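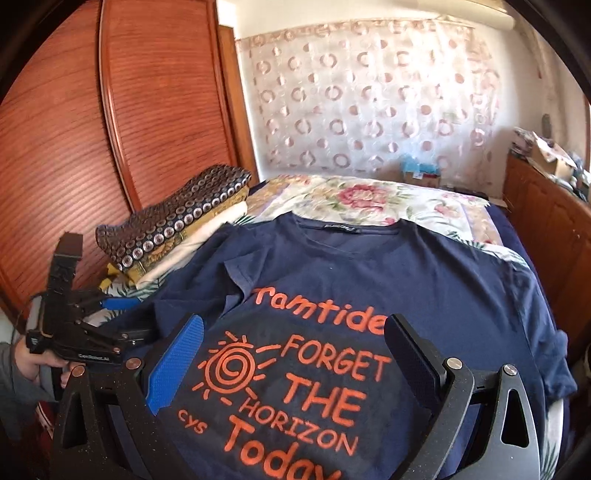

VISITS AND OPEN DAYS

Caltlow textile open day: hand lettering on cotton, and how to store it

Jul 31, 2018

The Caltlow open day takes in private houses as well as the two workshops on the main street. Each house shows one kind of work, and visitors move between them with a printed sheet. I went to four of the seven. These notes deal mainly with the second, where Heledd Hopkin shows painted garments in an upstairs bedroom.

The garments are laid out on the bed, on a floral spread of pink roses and green leaves. A bed is a reasonable display surface for this purpose. It is at a convenient height, it is large enough for a shirt to lie at full width, and the give in the mattress lets the cloth settle without pins.

The piece I spent longest with was a navy blue T-shirt painted by hand in orange. A word runs across the chest, with a spiral sun and its rays beneath it. Beside the sun, in capitals on three lines, is FORGET THE HORIZON, and under that the word "Today" in larger mixed-case letters. The change of size puts the weight on the last word, and orange on navy gives enough contrast to read from the doorway.

Hopkin uses a water-based fabric paint and fixes it with an iron, under a sheet of baking parchment. Her points on lettering were as follows. Wash the shirt first, without softener. Put a card inside so that the paint does not reach the back. Mark the baseline in chalk and letter from the middle outwards. Spirals are done in one stroke where possible, as a join tends to show once the paint has been heated.

Radu Ursu asked about cracking. The answer was that thick paint cracks at the folds, and that two thin coats last longer than one heavy one. She washes at 40 degrees, inside out, and does not tumble dry. One of her older shirts has had 61 washes by her own tally and is now kept for gardening.

Folding took up the second half of the talk. Painted areas should not be creased, so the sleeves are turned in first and the body is folded below the design. Flat cottons can be stacked without this care. On the near corner of the bed was a pile of folded textiles, with a dark brown cloth patterned in silver circular motifs on top and mustard-yellow sunflower prints below it. She advises keeping such piles low and turning them over every few months so that the bottom layer does not take a permanent line. A wooden wardrobe stands in the same room, but painted shirts are better kept flat than hung.

Of the remaining houses, Virgil Preda's had the more technical content (mordants, with samples) and Hnat Stasiv's the longer queue. The Lurko workshop was selling remnants by weight and had sold out of linen before I arrived.

Practical details: the stairs at the second house are steep and there is no seating upstairs. Groups are limited to six. The printed sheet gives the houses in the wrong order for anyone arriving from the station, and it is quicker to begin at the far end. A smaller event, workshops only, is planned for November.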